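Wooden Tabletop Care - Your Questions, My Answers

I'm Fiorella Lombardi, and I look after (and fuss over) light wood tables, at home and in other people's workrooms. I get the same questions over and over, so I finally wrote them down. If yours isn't on the page, write to me and I'll get to it, usually in the evening after supper.
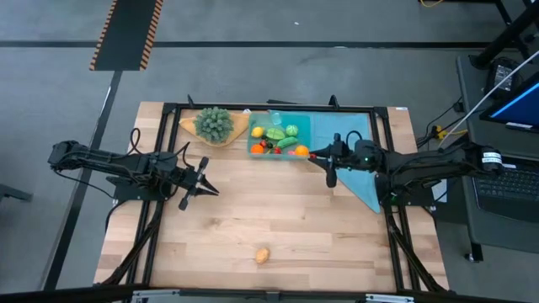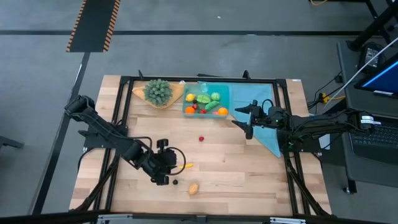
Pale wood tabletops, all three.
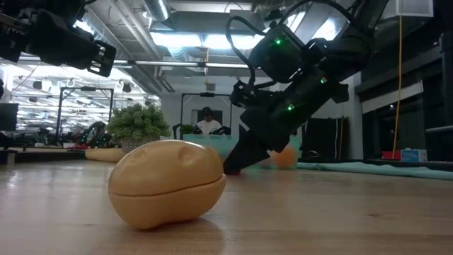
What do you clean with every day?

A soft cloth, barely damp, then a dry one right behind it. I go with the grain. For sticky spots I add one drop of dish soap to a bowl of warm water and wring the cloth out until my hands hurt.

Oil or hard finish?

I like oil at home and a hard finish anyplace that gets heavy use. Oil is so easy to patch! You sand the bad spot, wipe more on and go have lunch. A hard finish shrugs off spills much better, but once it's scratched through you usually have to redo the whole top.

How do I tell which one I have?

Put a drop of water somewhere out of sight and leave it for 13 minutes (yes, I set a timer). If the wood darkens under the drop, it's probably oil, or the finish is worn out. If the drop just sits there, you likely have a hard finish. Old wax can fool you, so try a second spot.

My oiled table has a white ring. Is it ruined?

No! Let it dry for a couple of days first. Plenty of rings fade by themselves. If yours doesn't, rub a little oil in with a soft cloth and be patient with it. Black rings are a different animal - those have gone down into the wood and need sanding.

How often should I oil it?

Mine gets done every six months, in April and again in the fall. A new table wants it more often during its first year. Wipe off every bit of extra, or you'll be peeling your sleeves off it for a week. And please lay oily rags out flat outdoors to dry, never balled up in the trash. They can catch fire.

Why did a gap open between the boards?

Dry winter air. Wood shrinks a bit when the heating is on and swells again in summer. Oluwatosin Ezeani wrote to me wanting to fill his with putty, and I begged him to wait. The gap had closed by June.

Can I put a hot pan on it?

Please use a trivet. I've got a nice dark half moon on my own table from a soup pot, and I've sanded it twice.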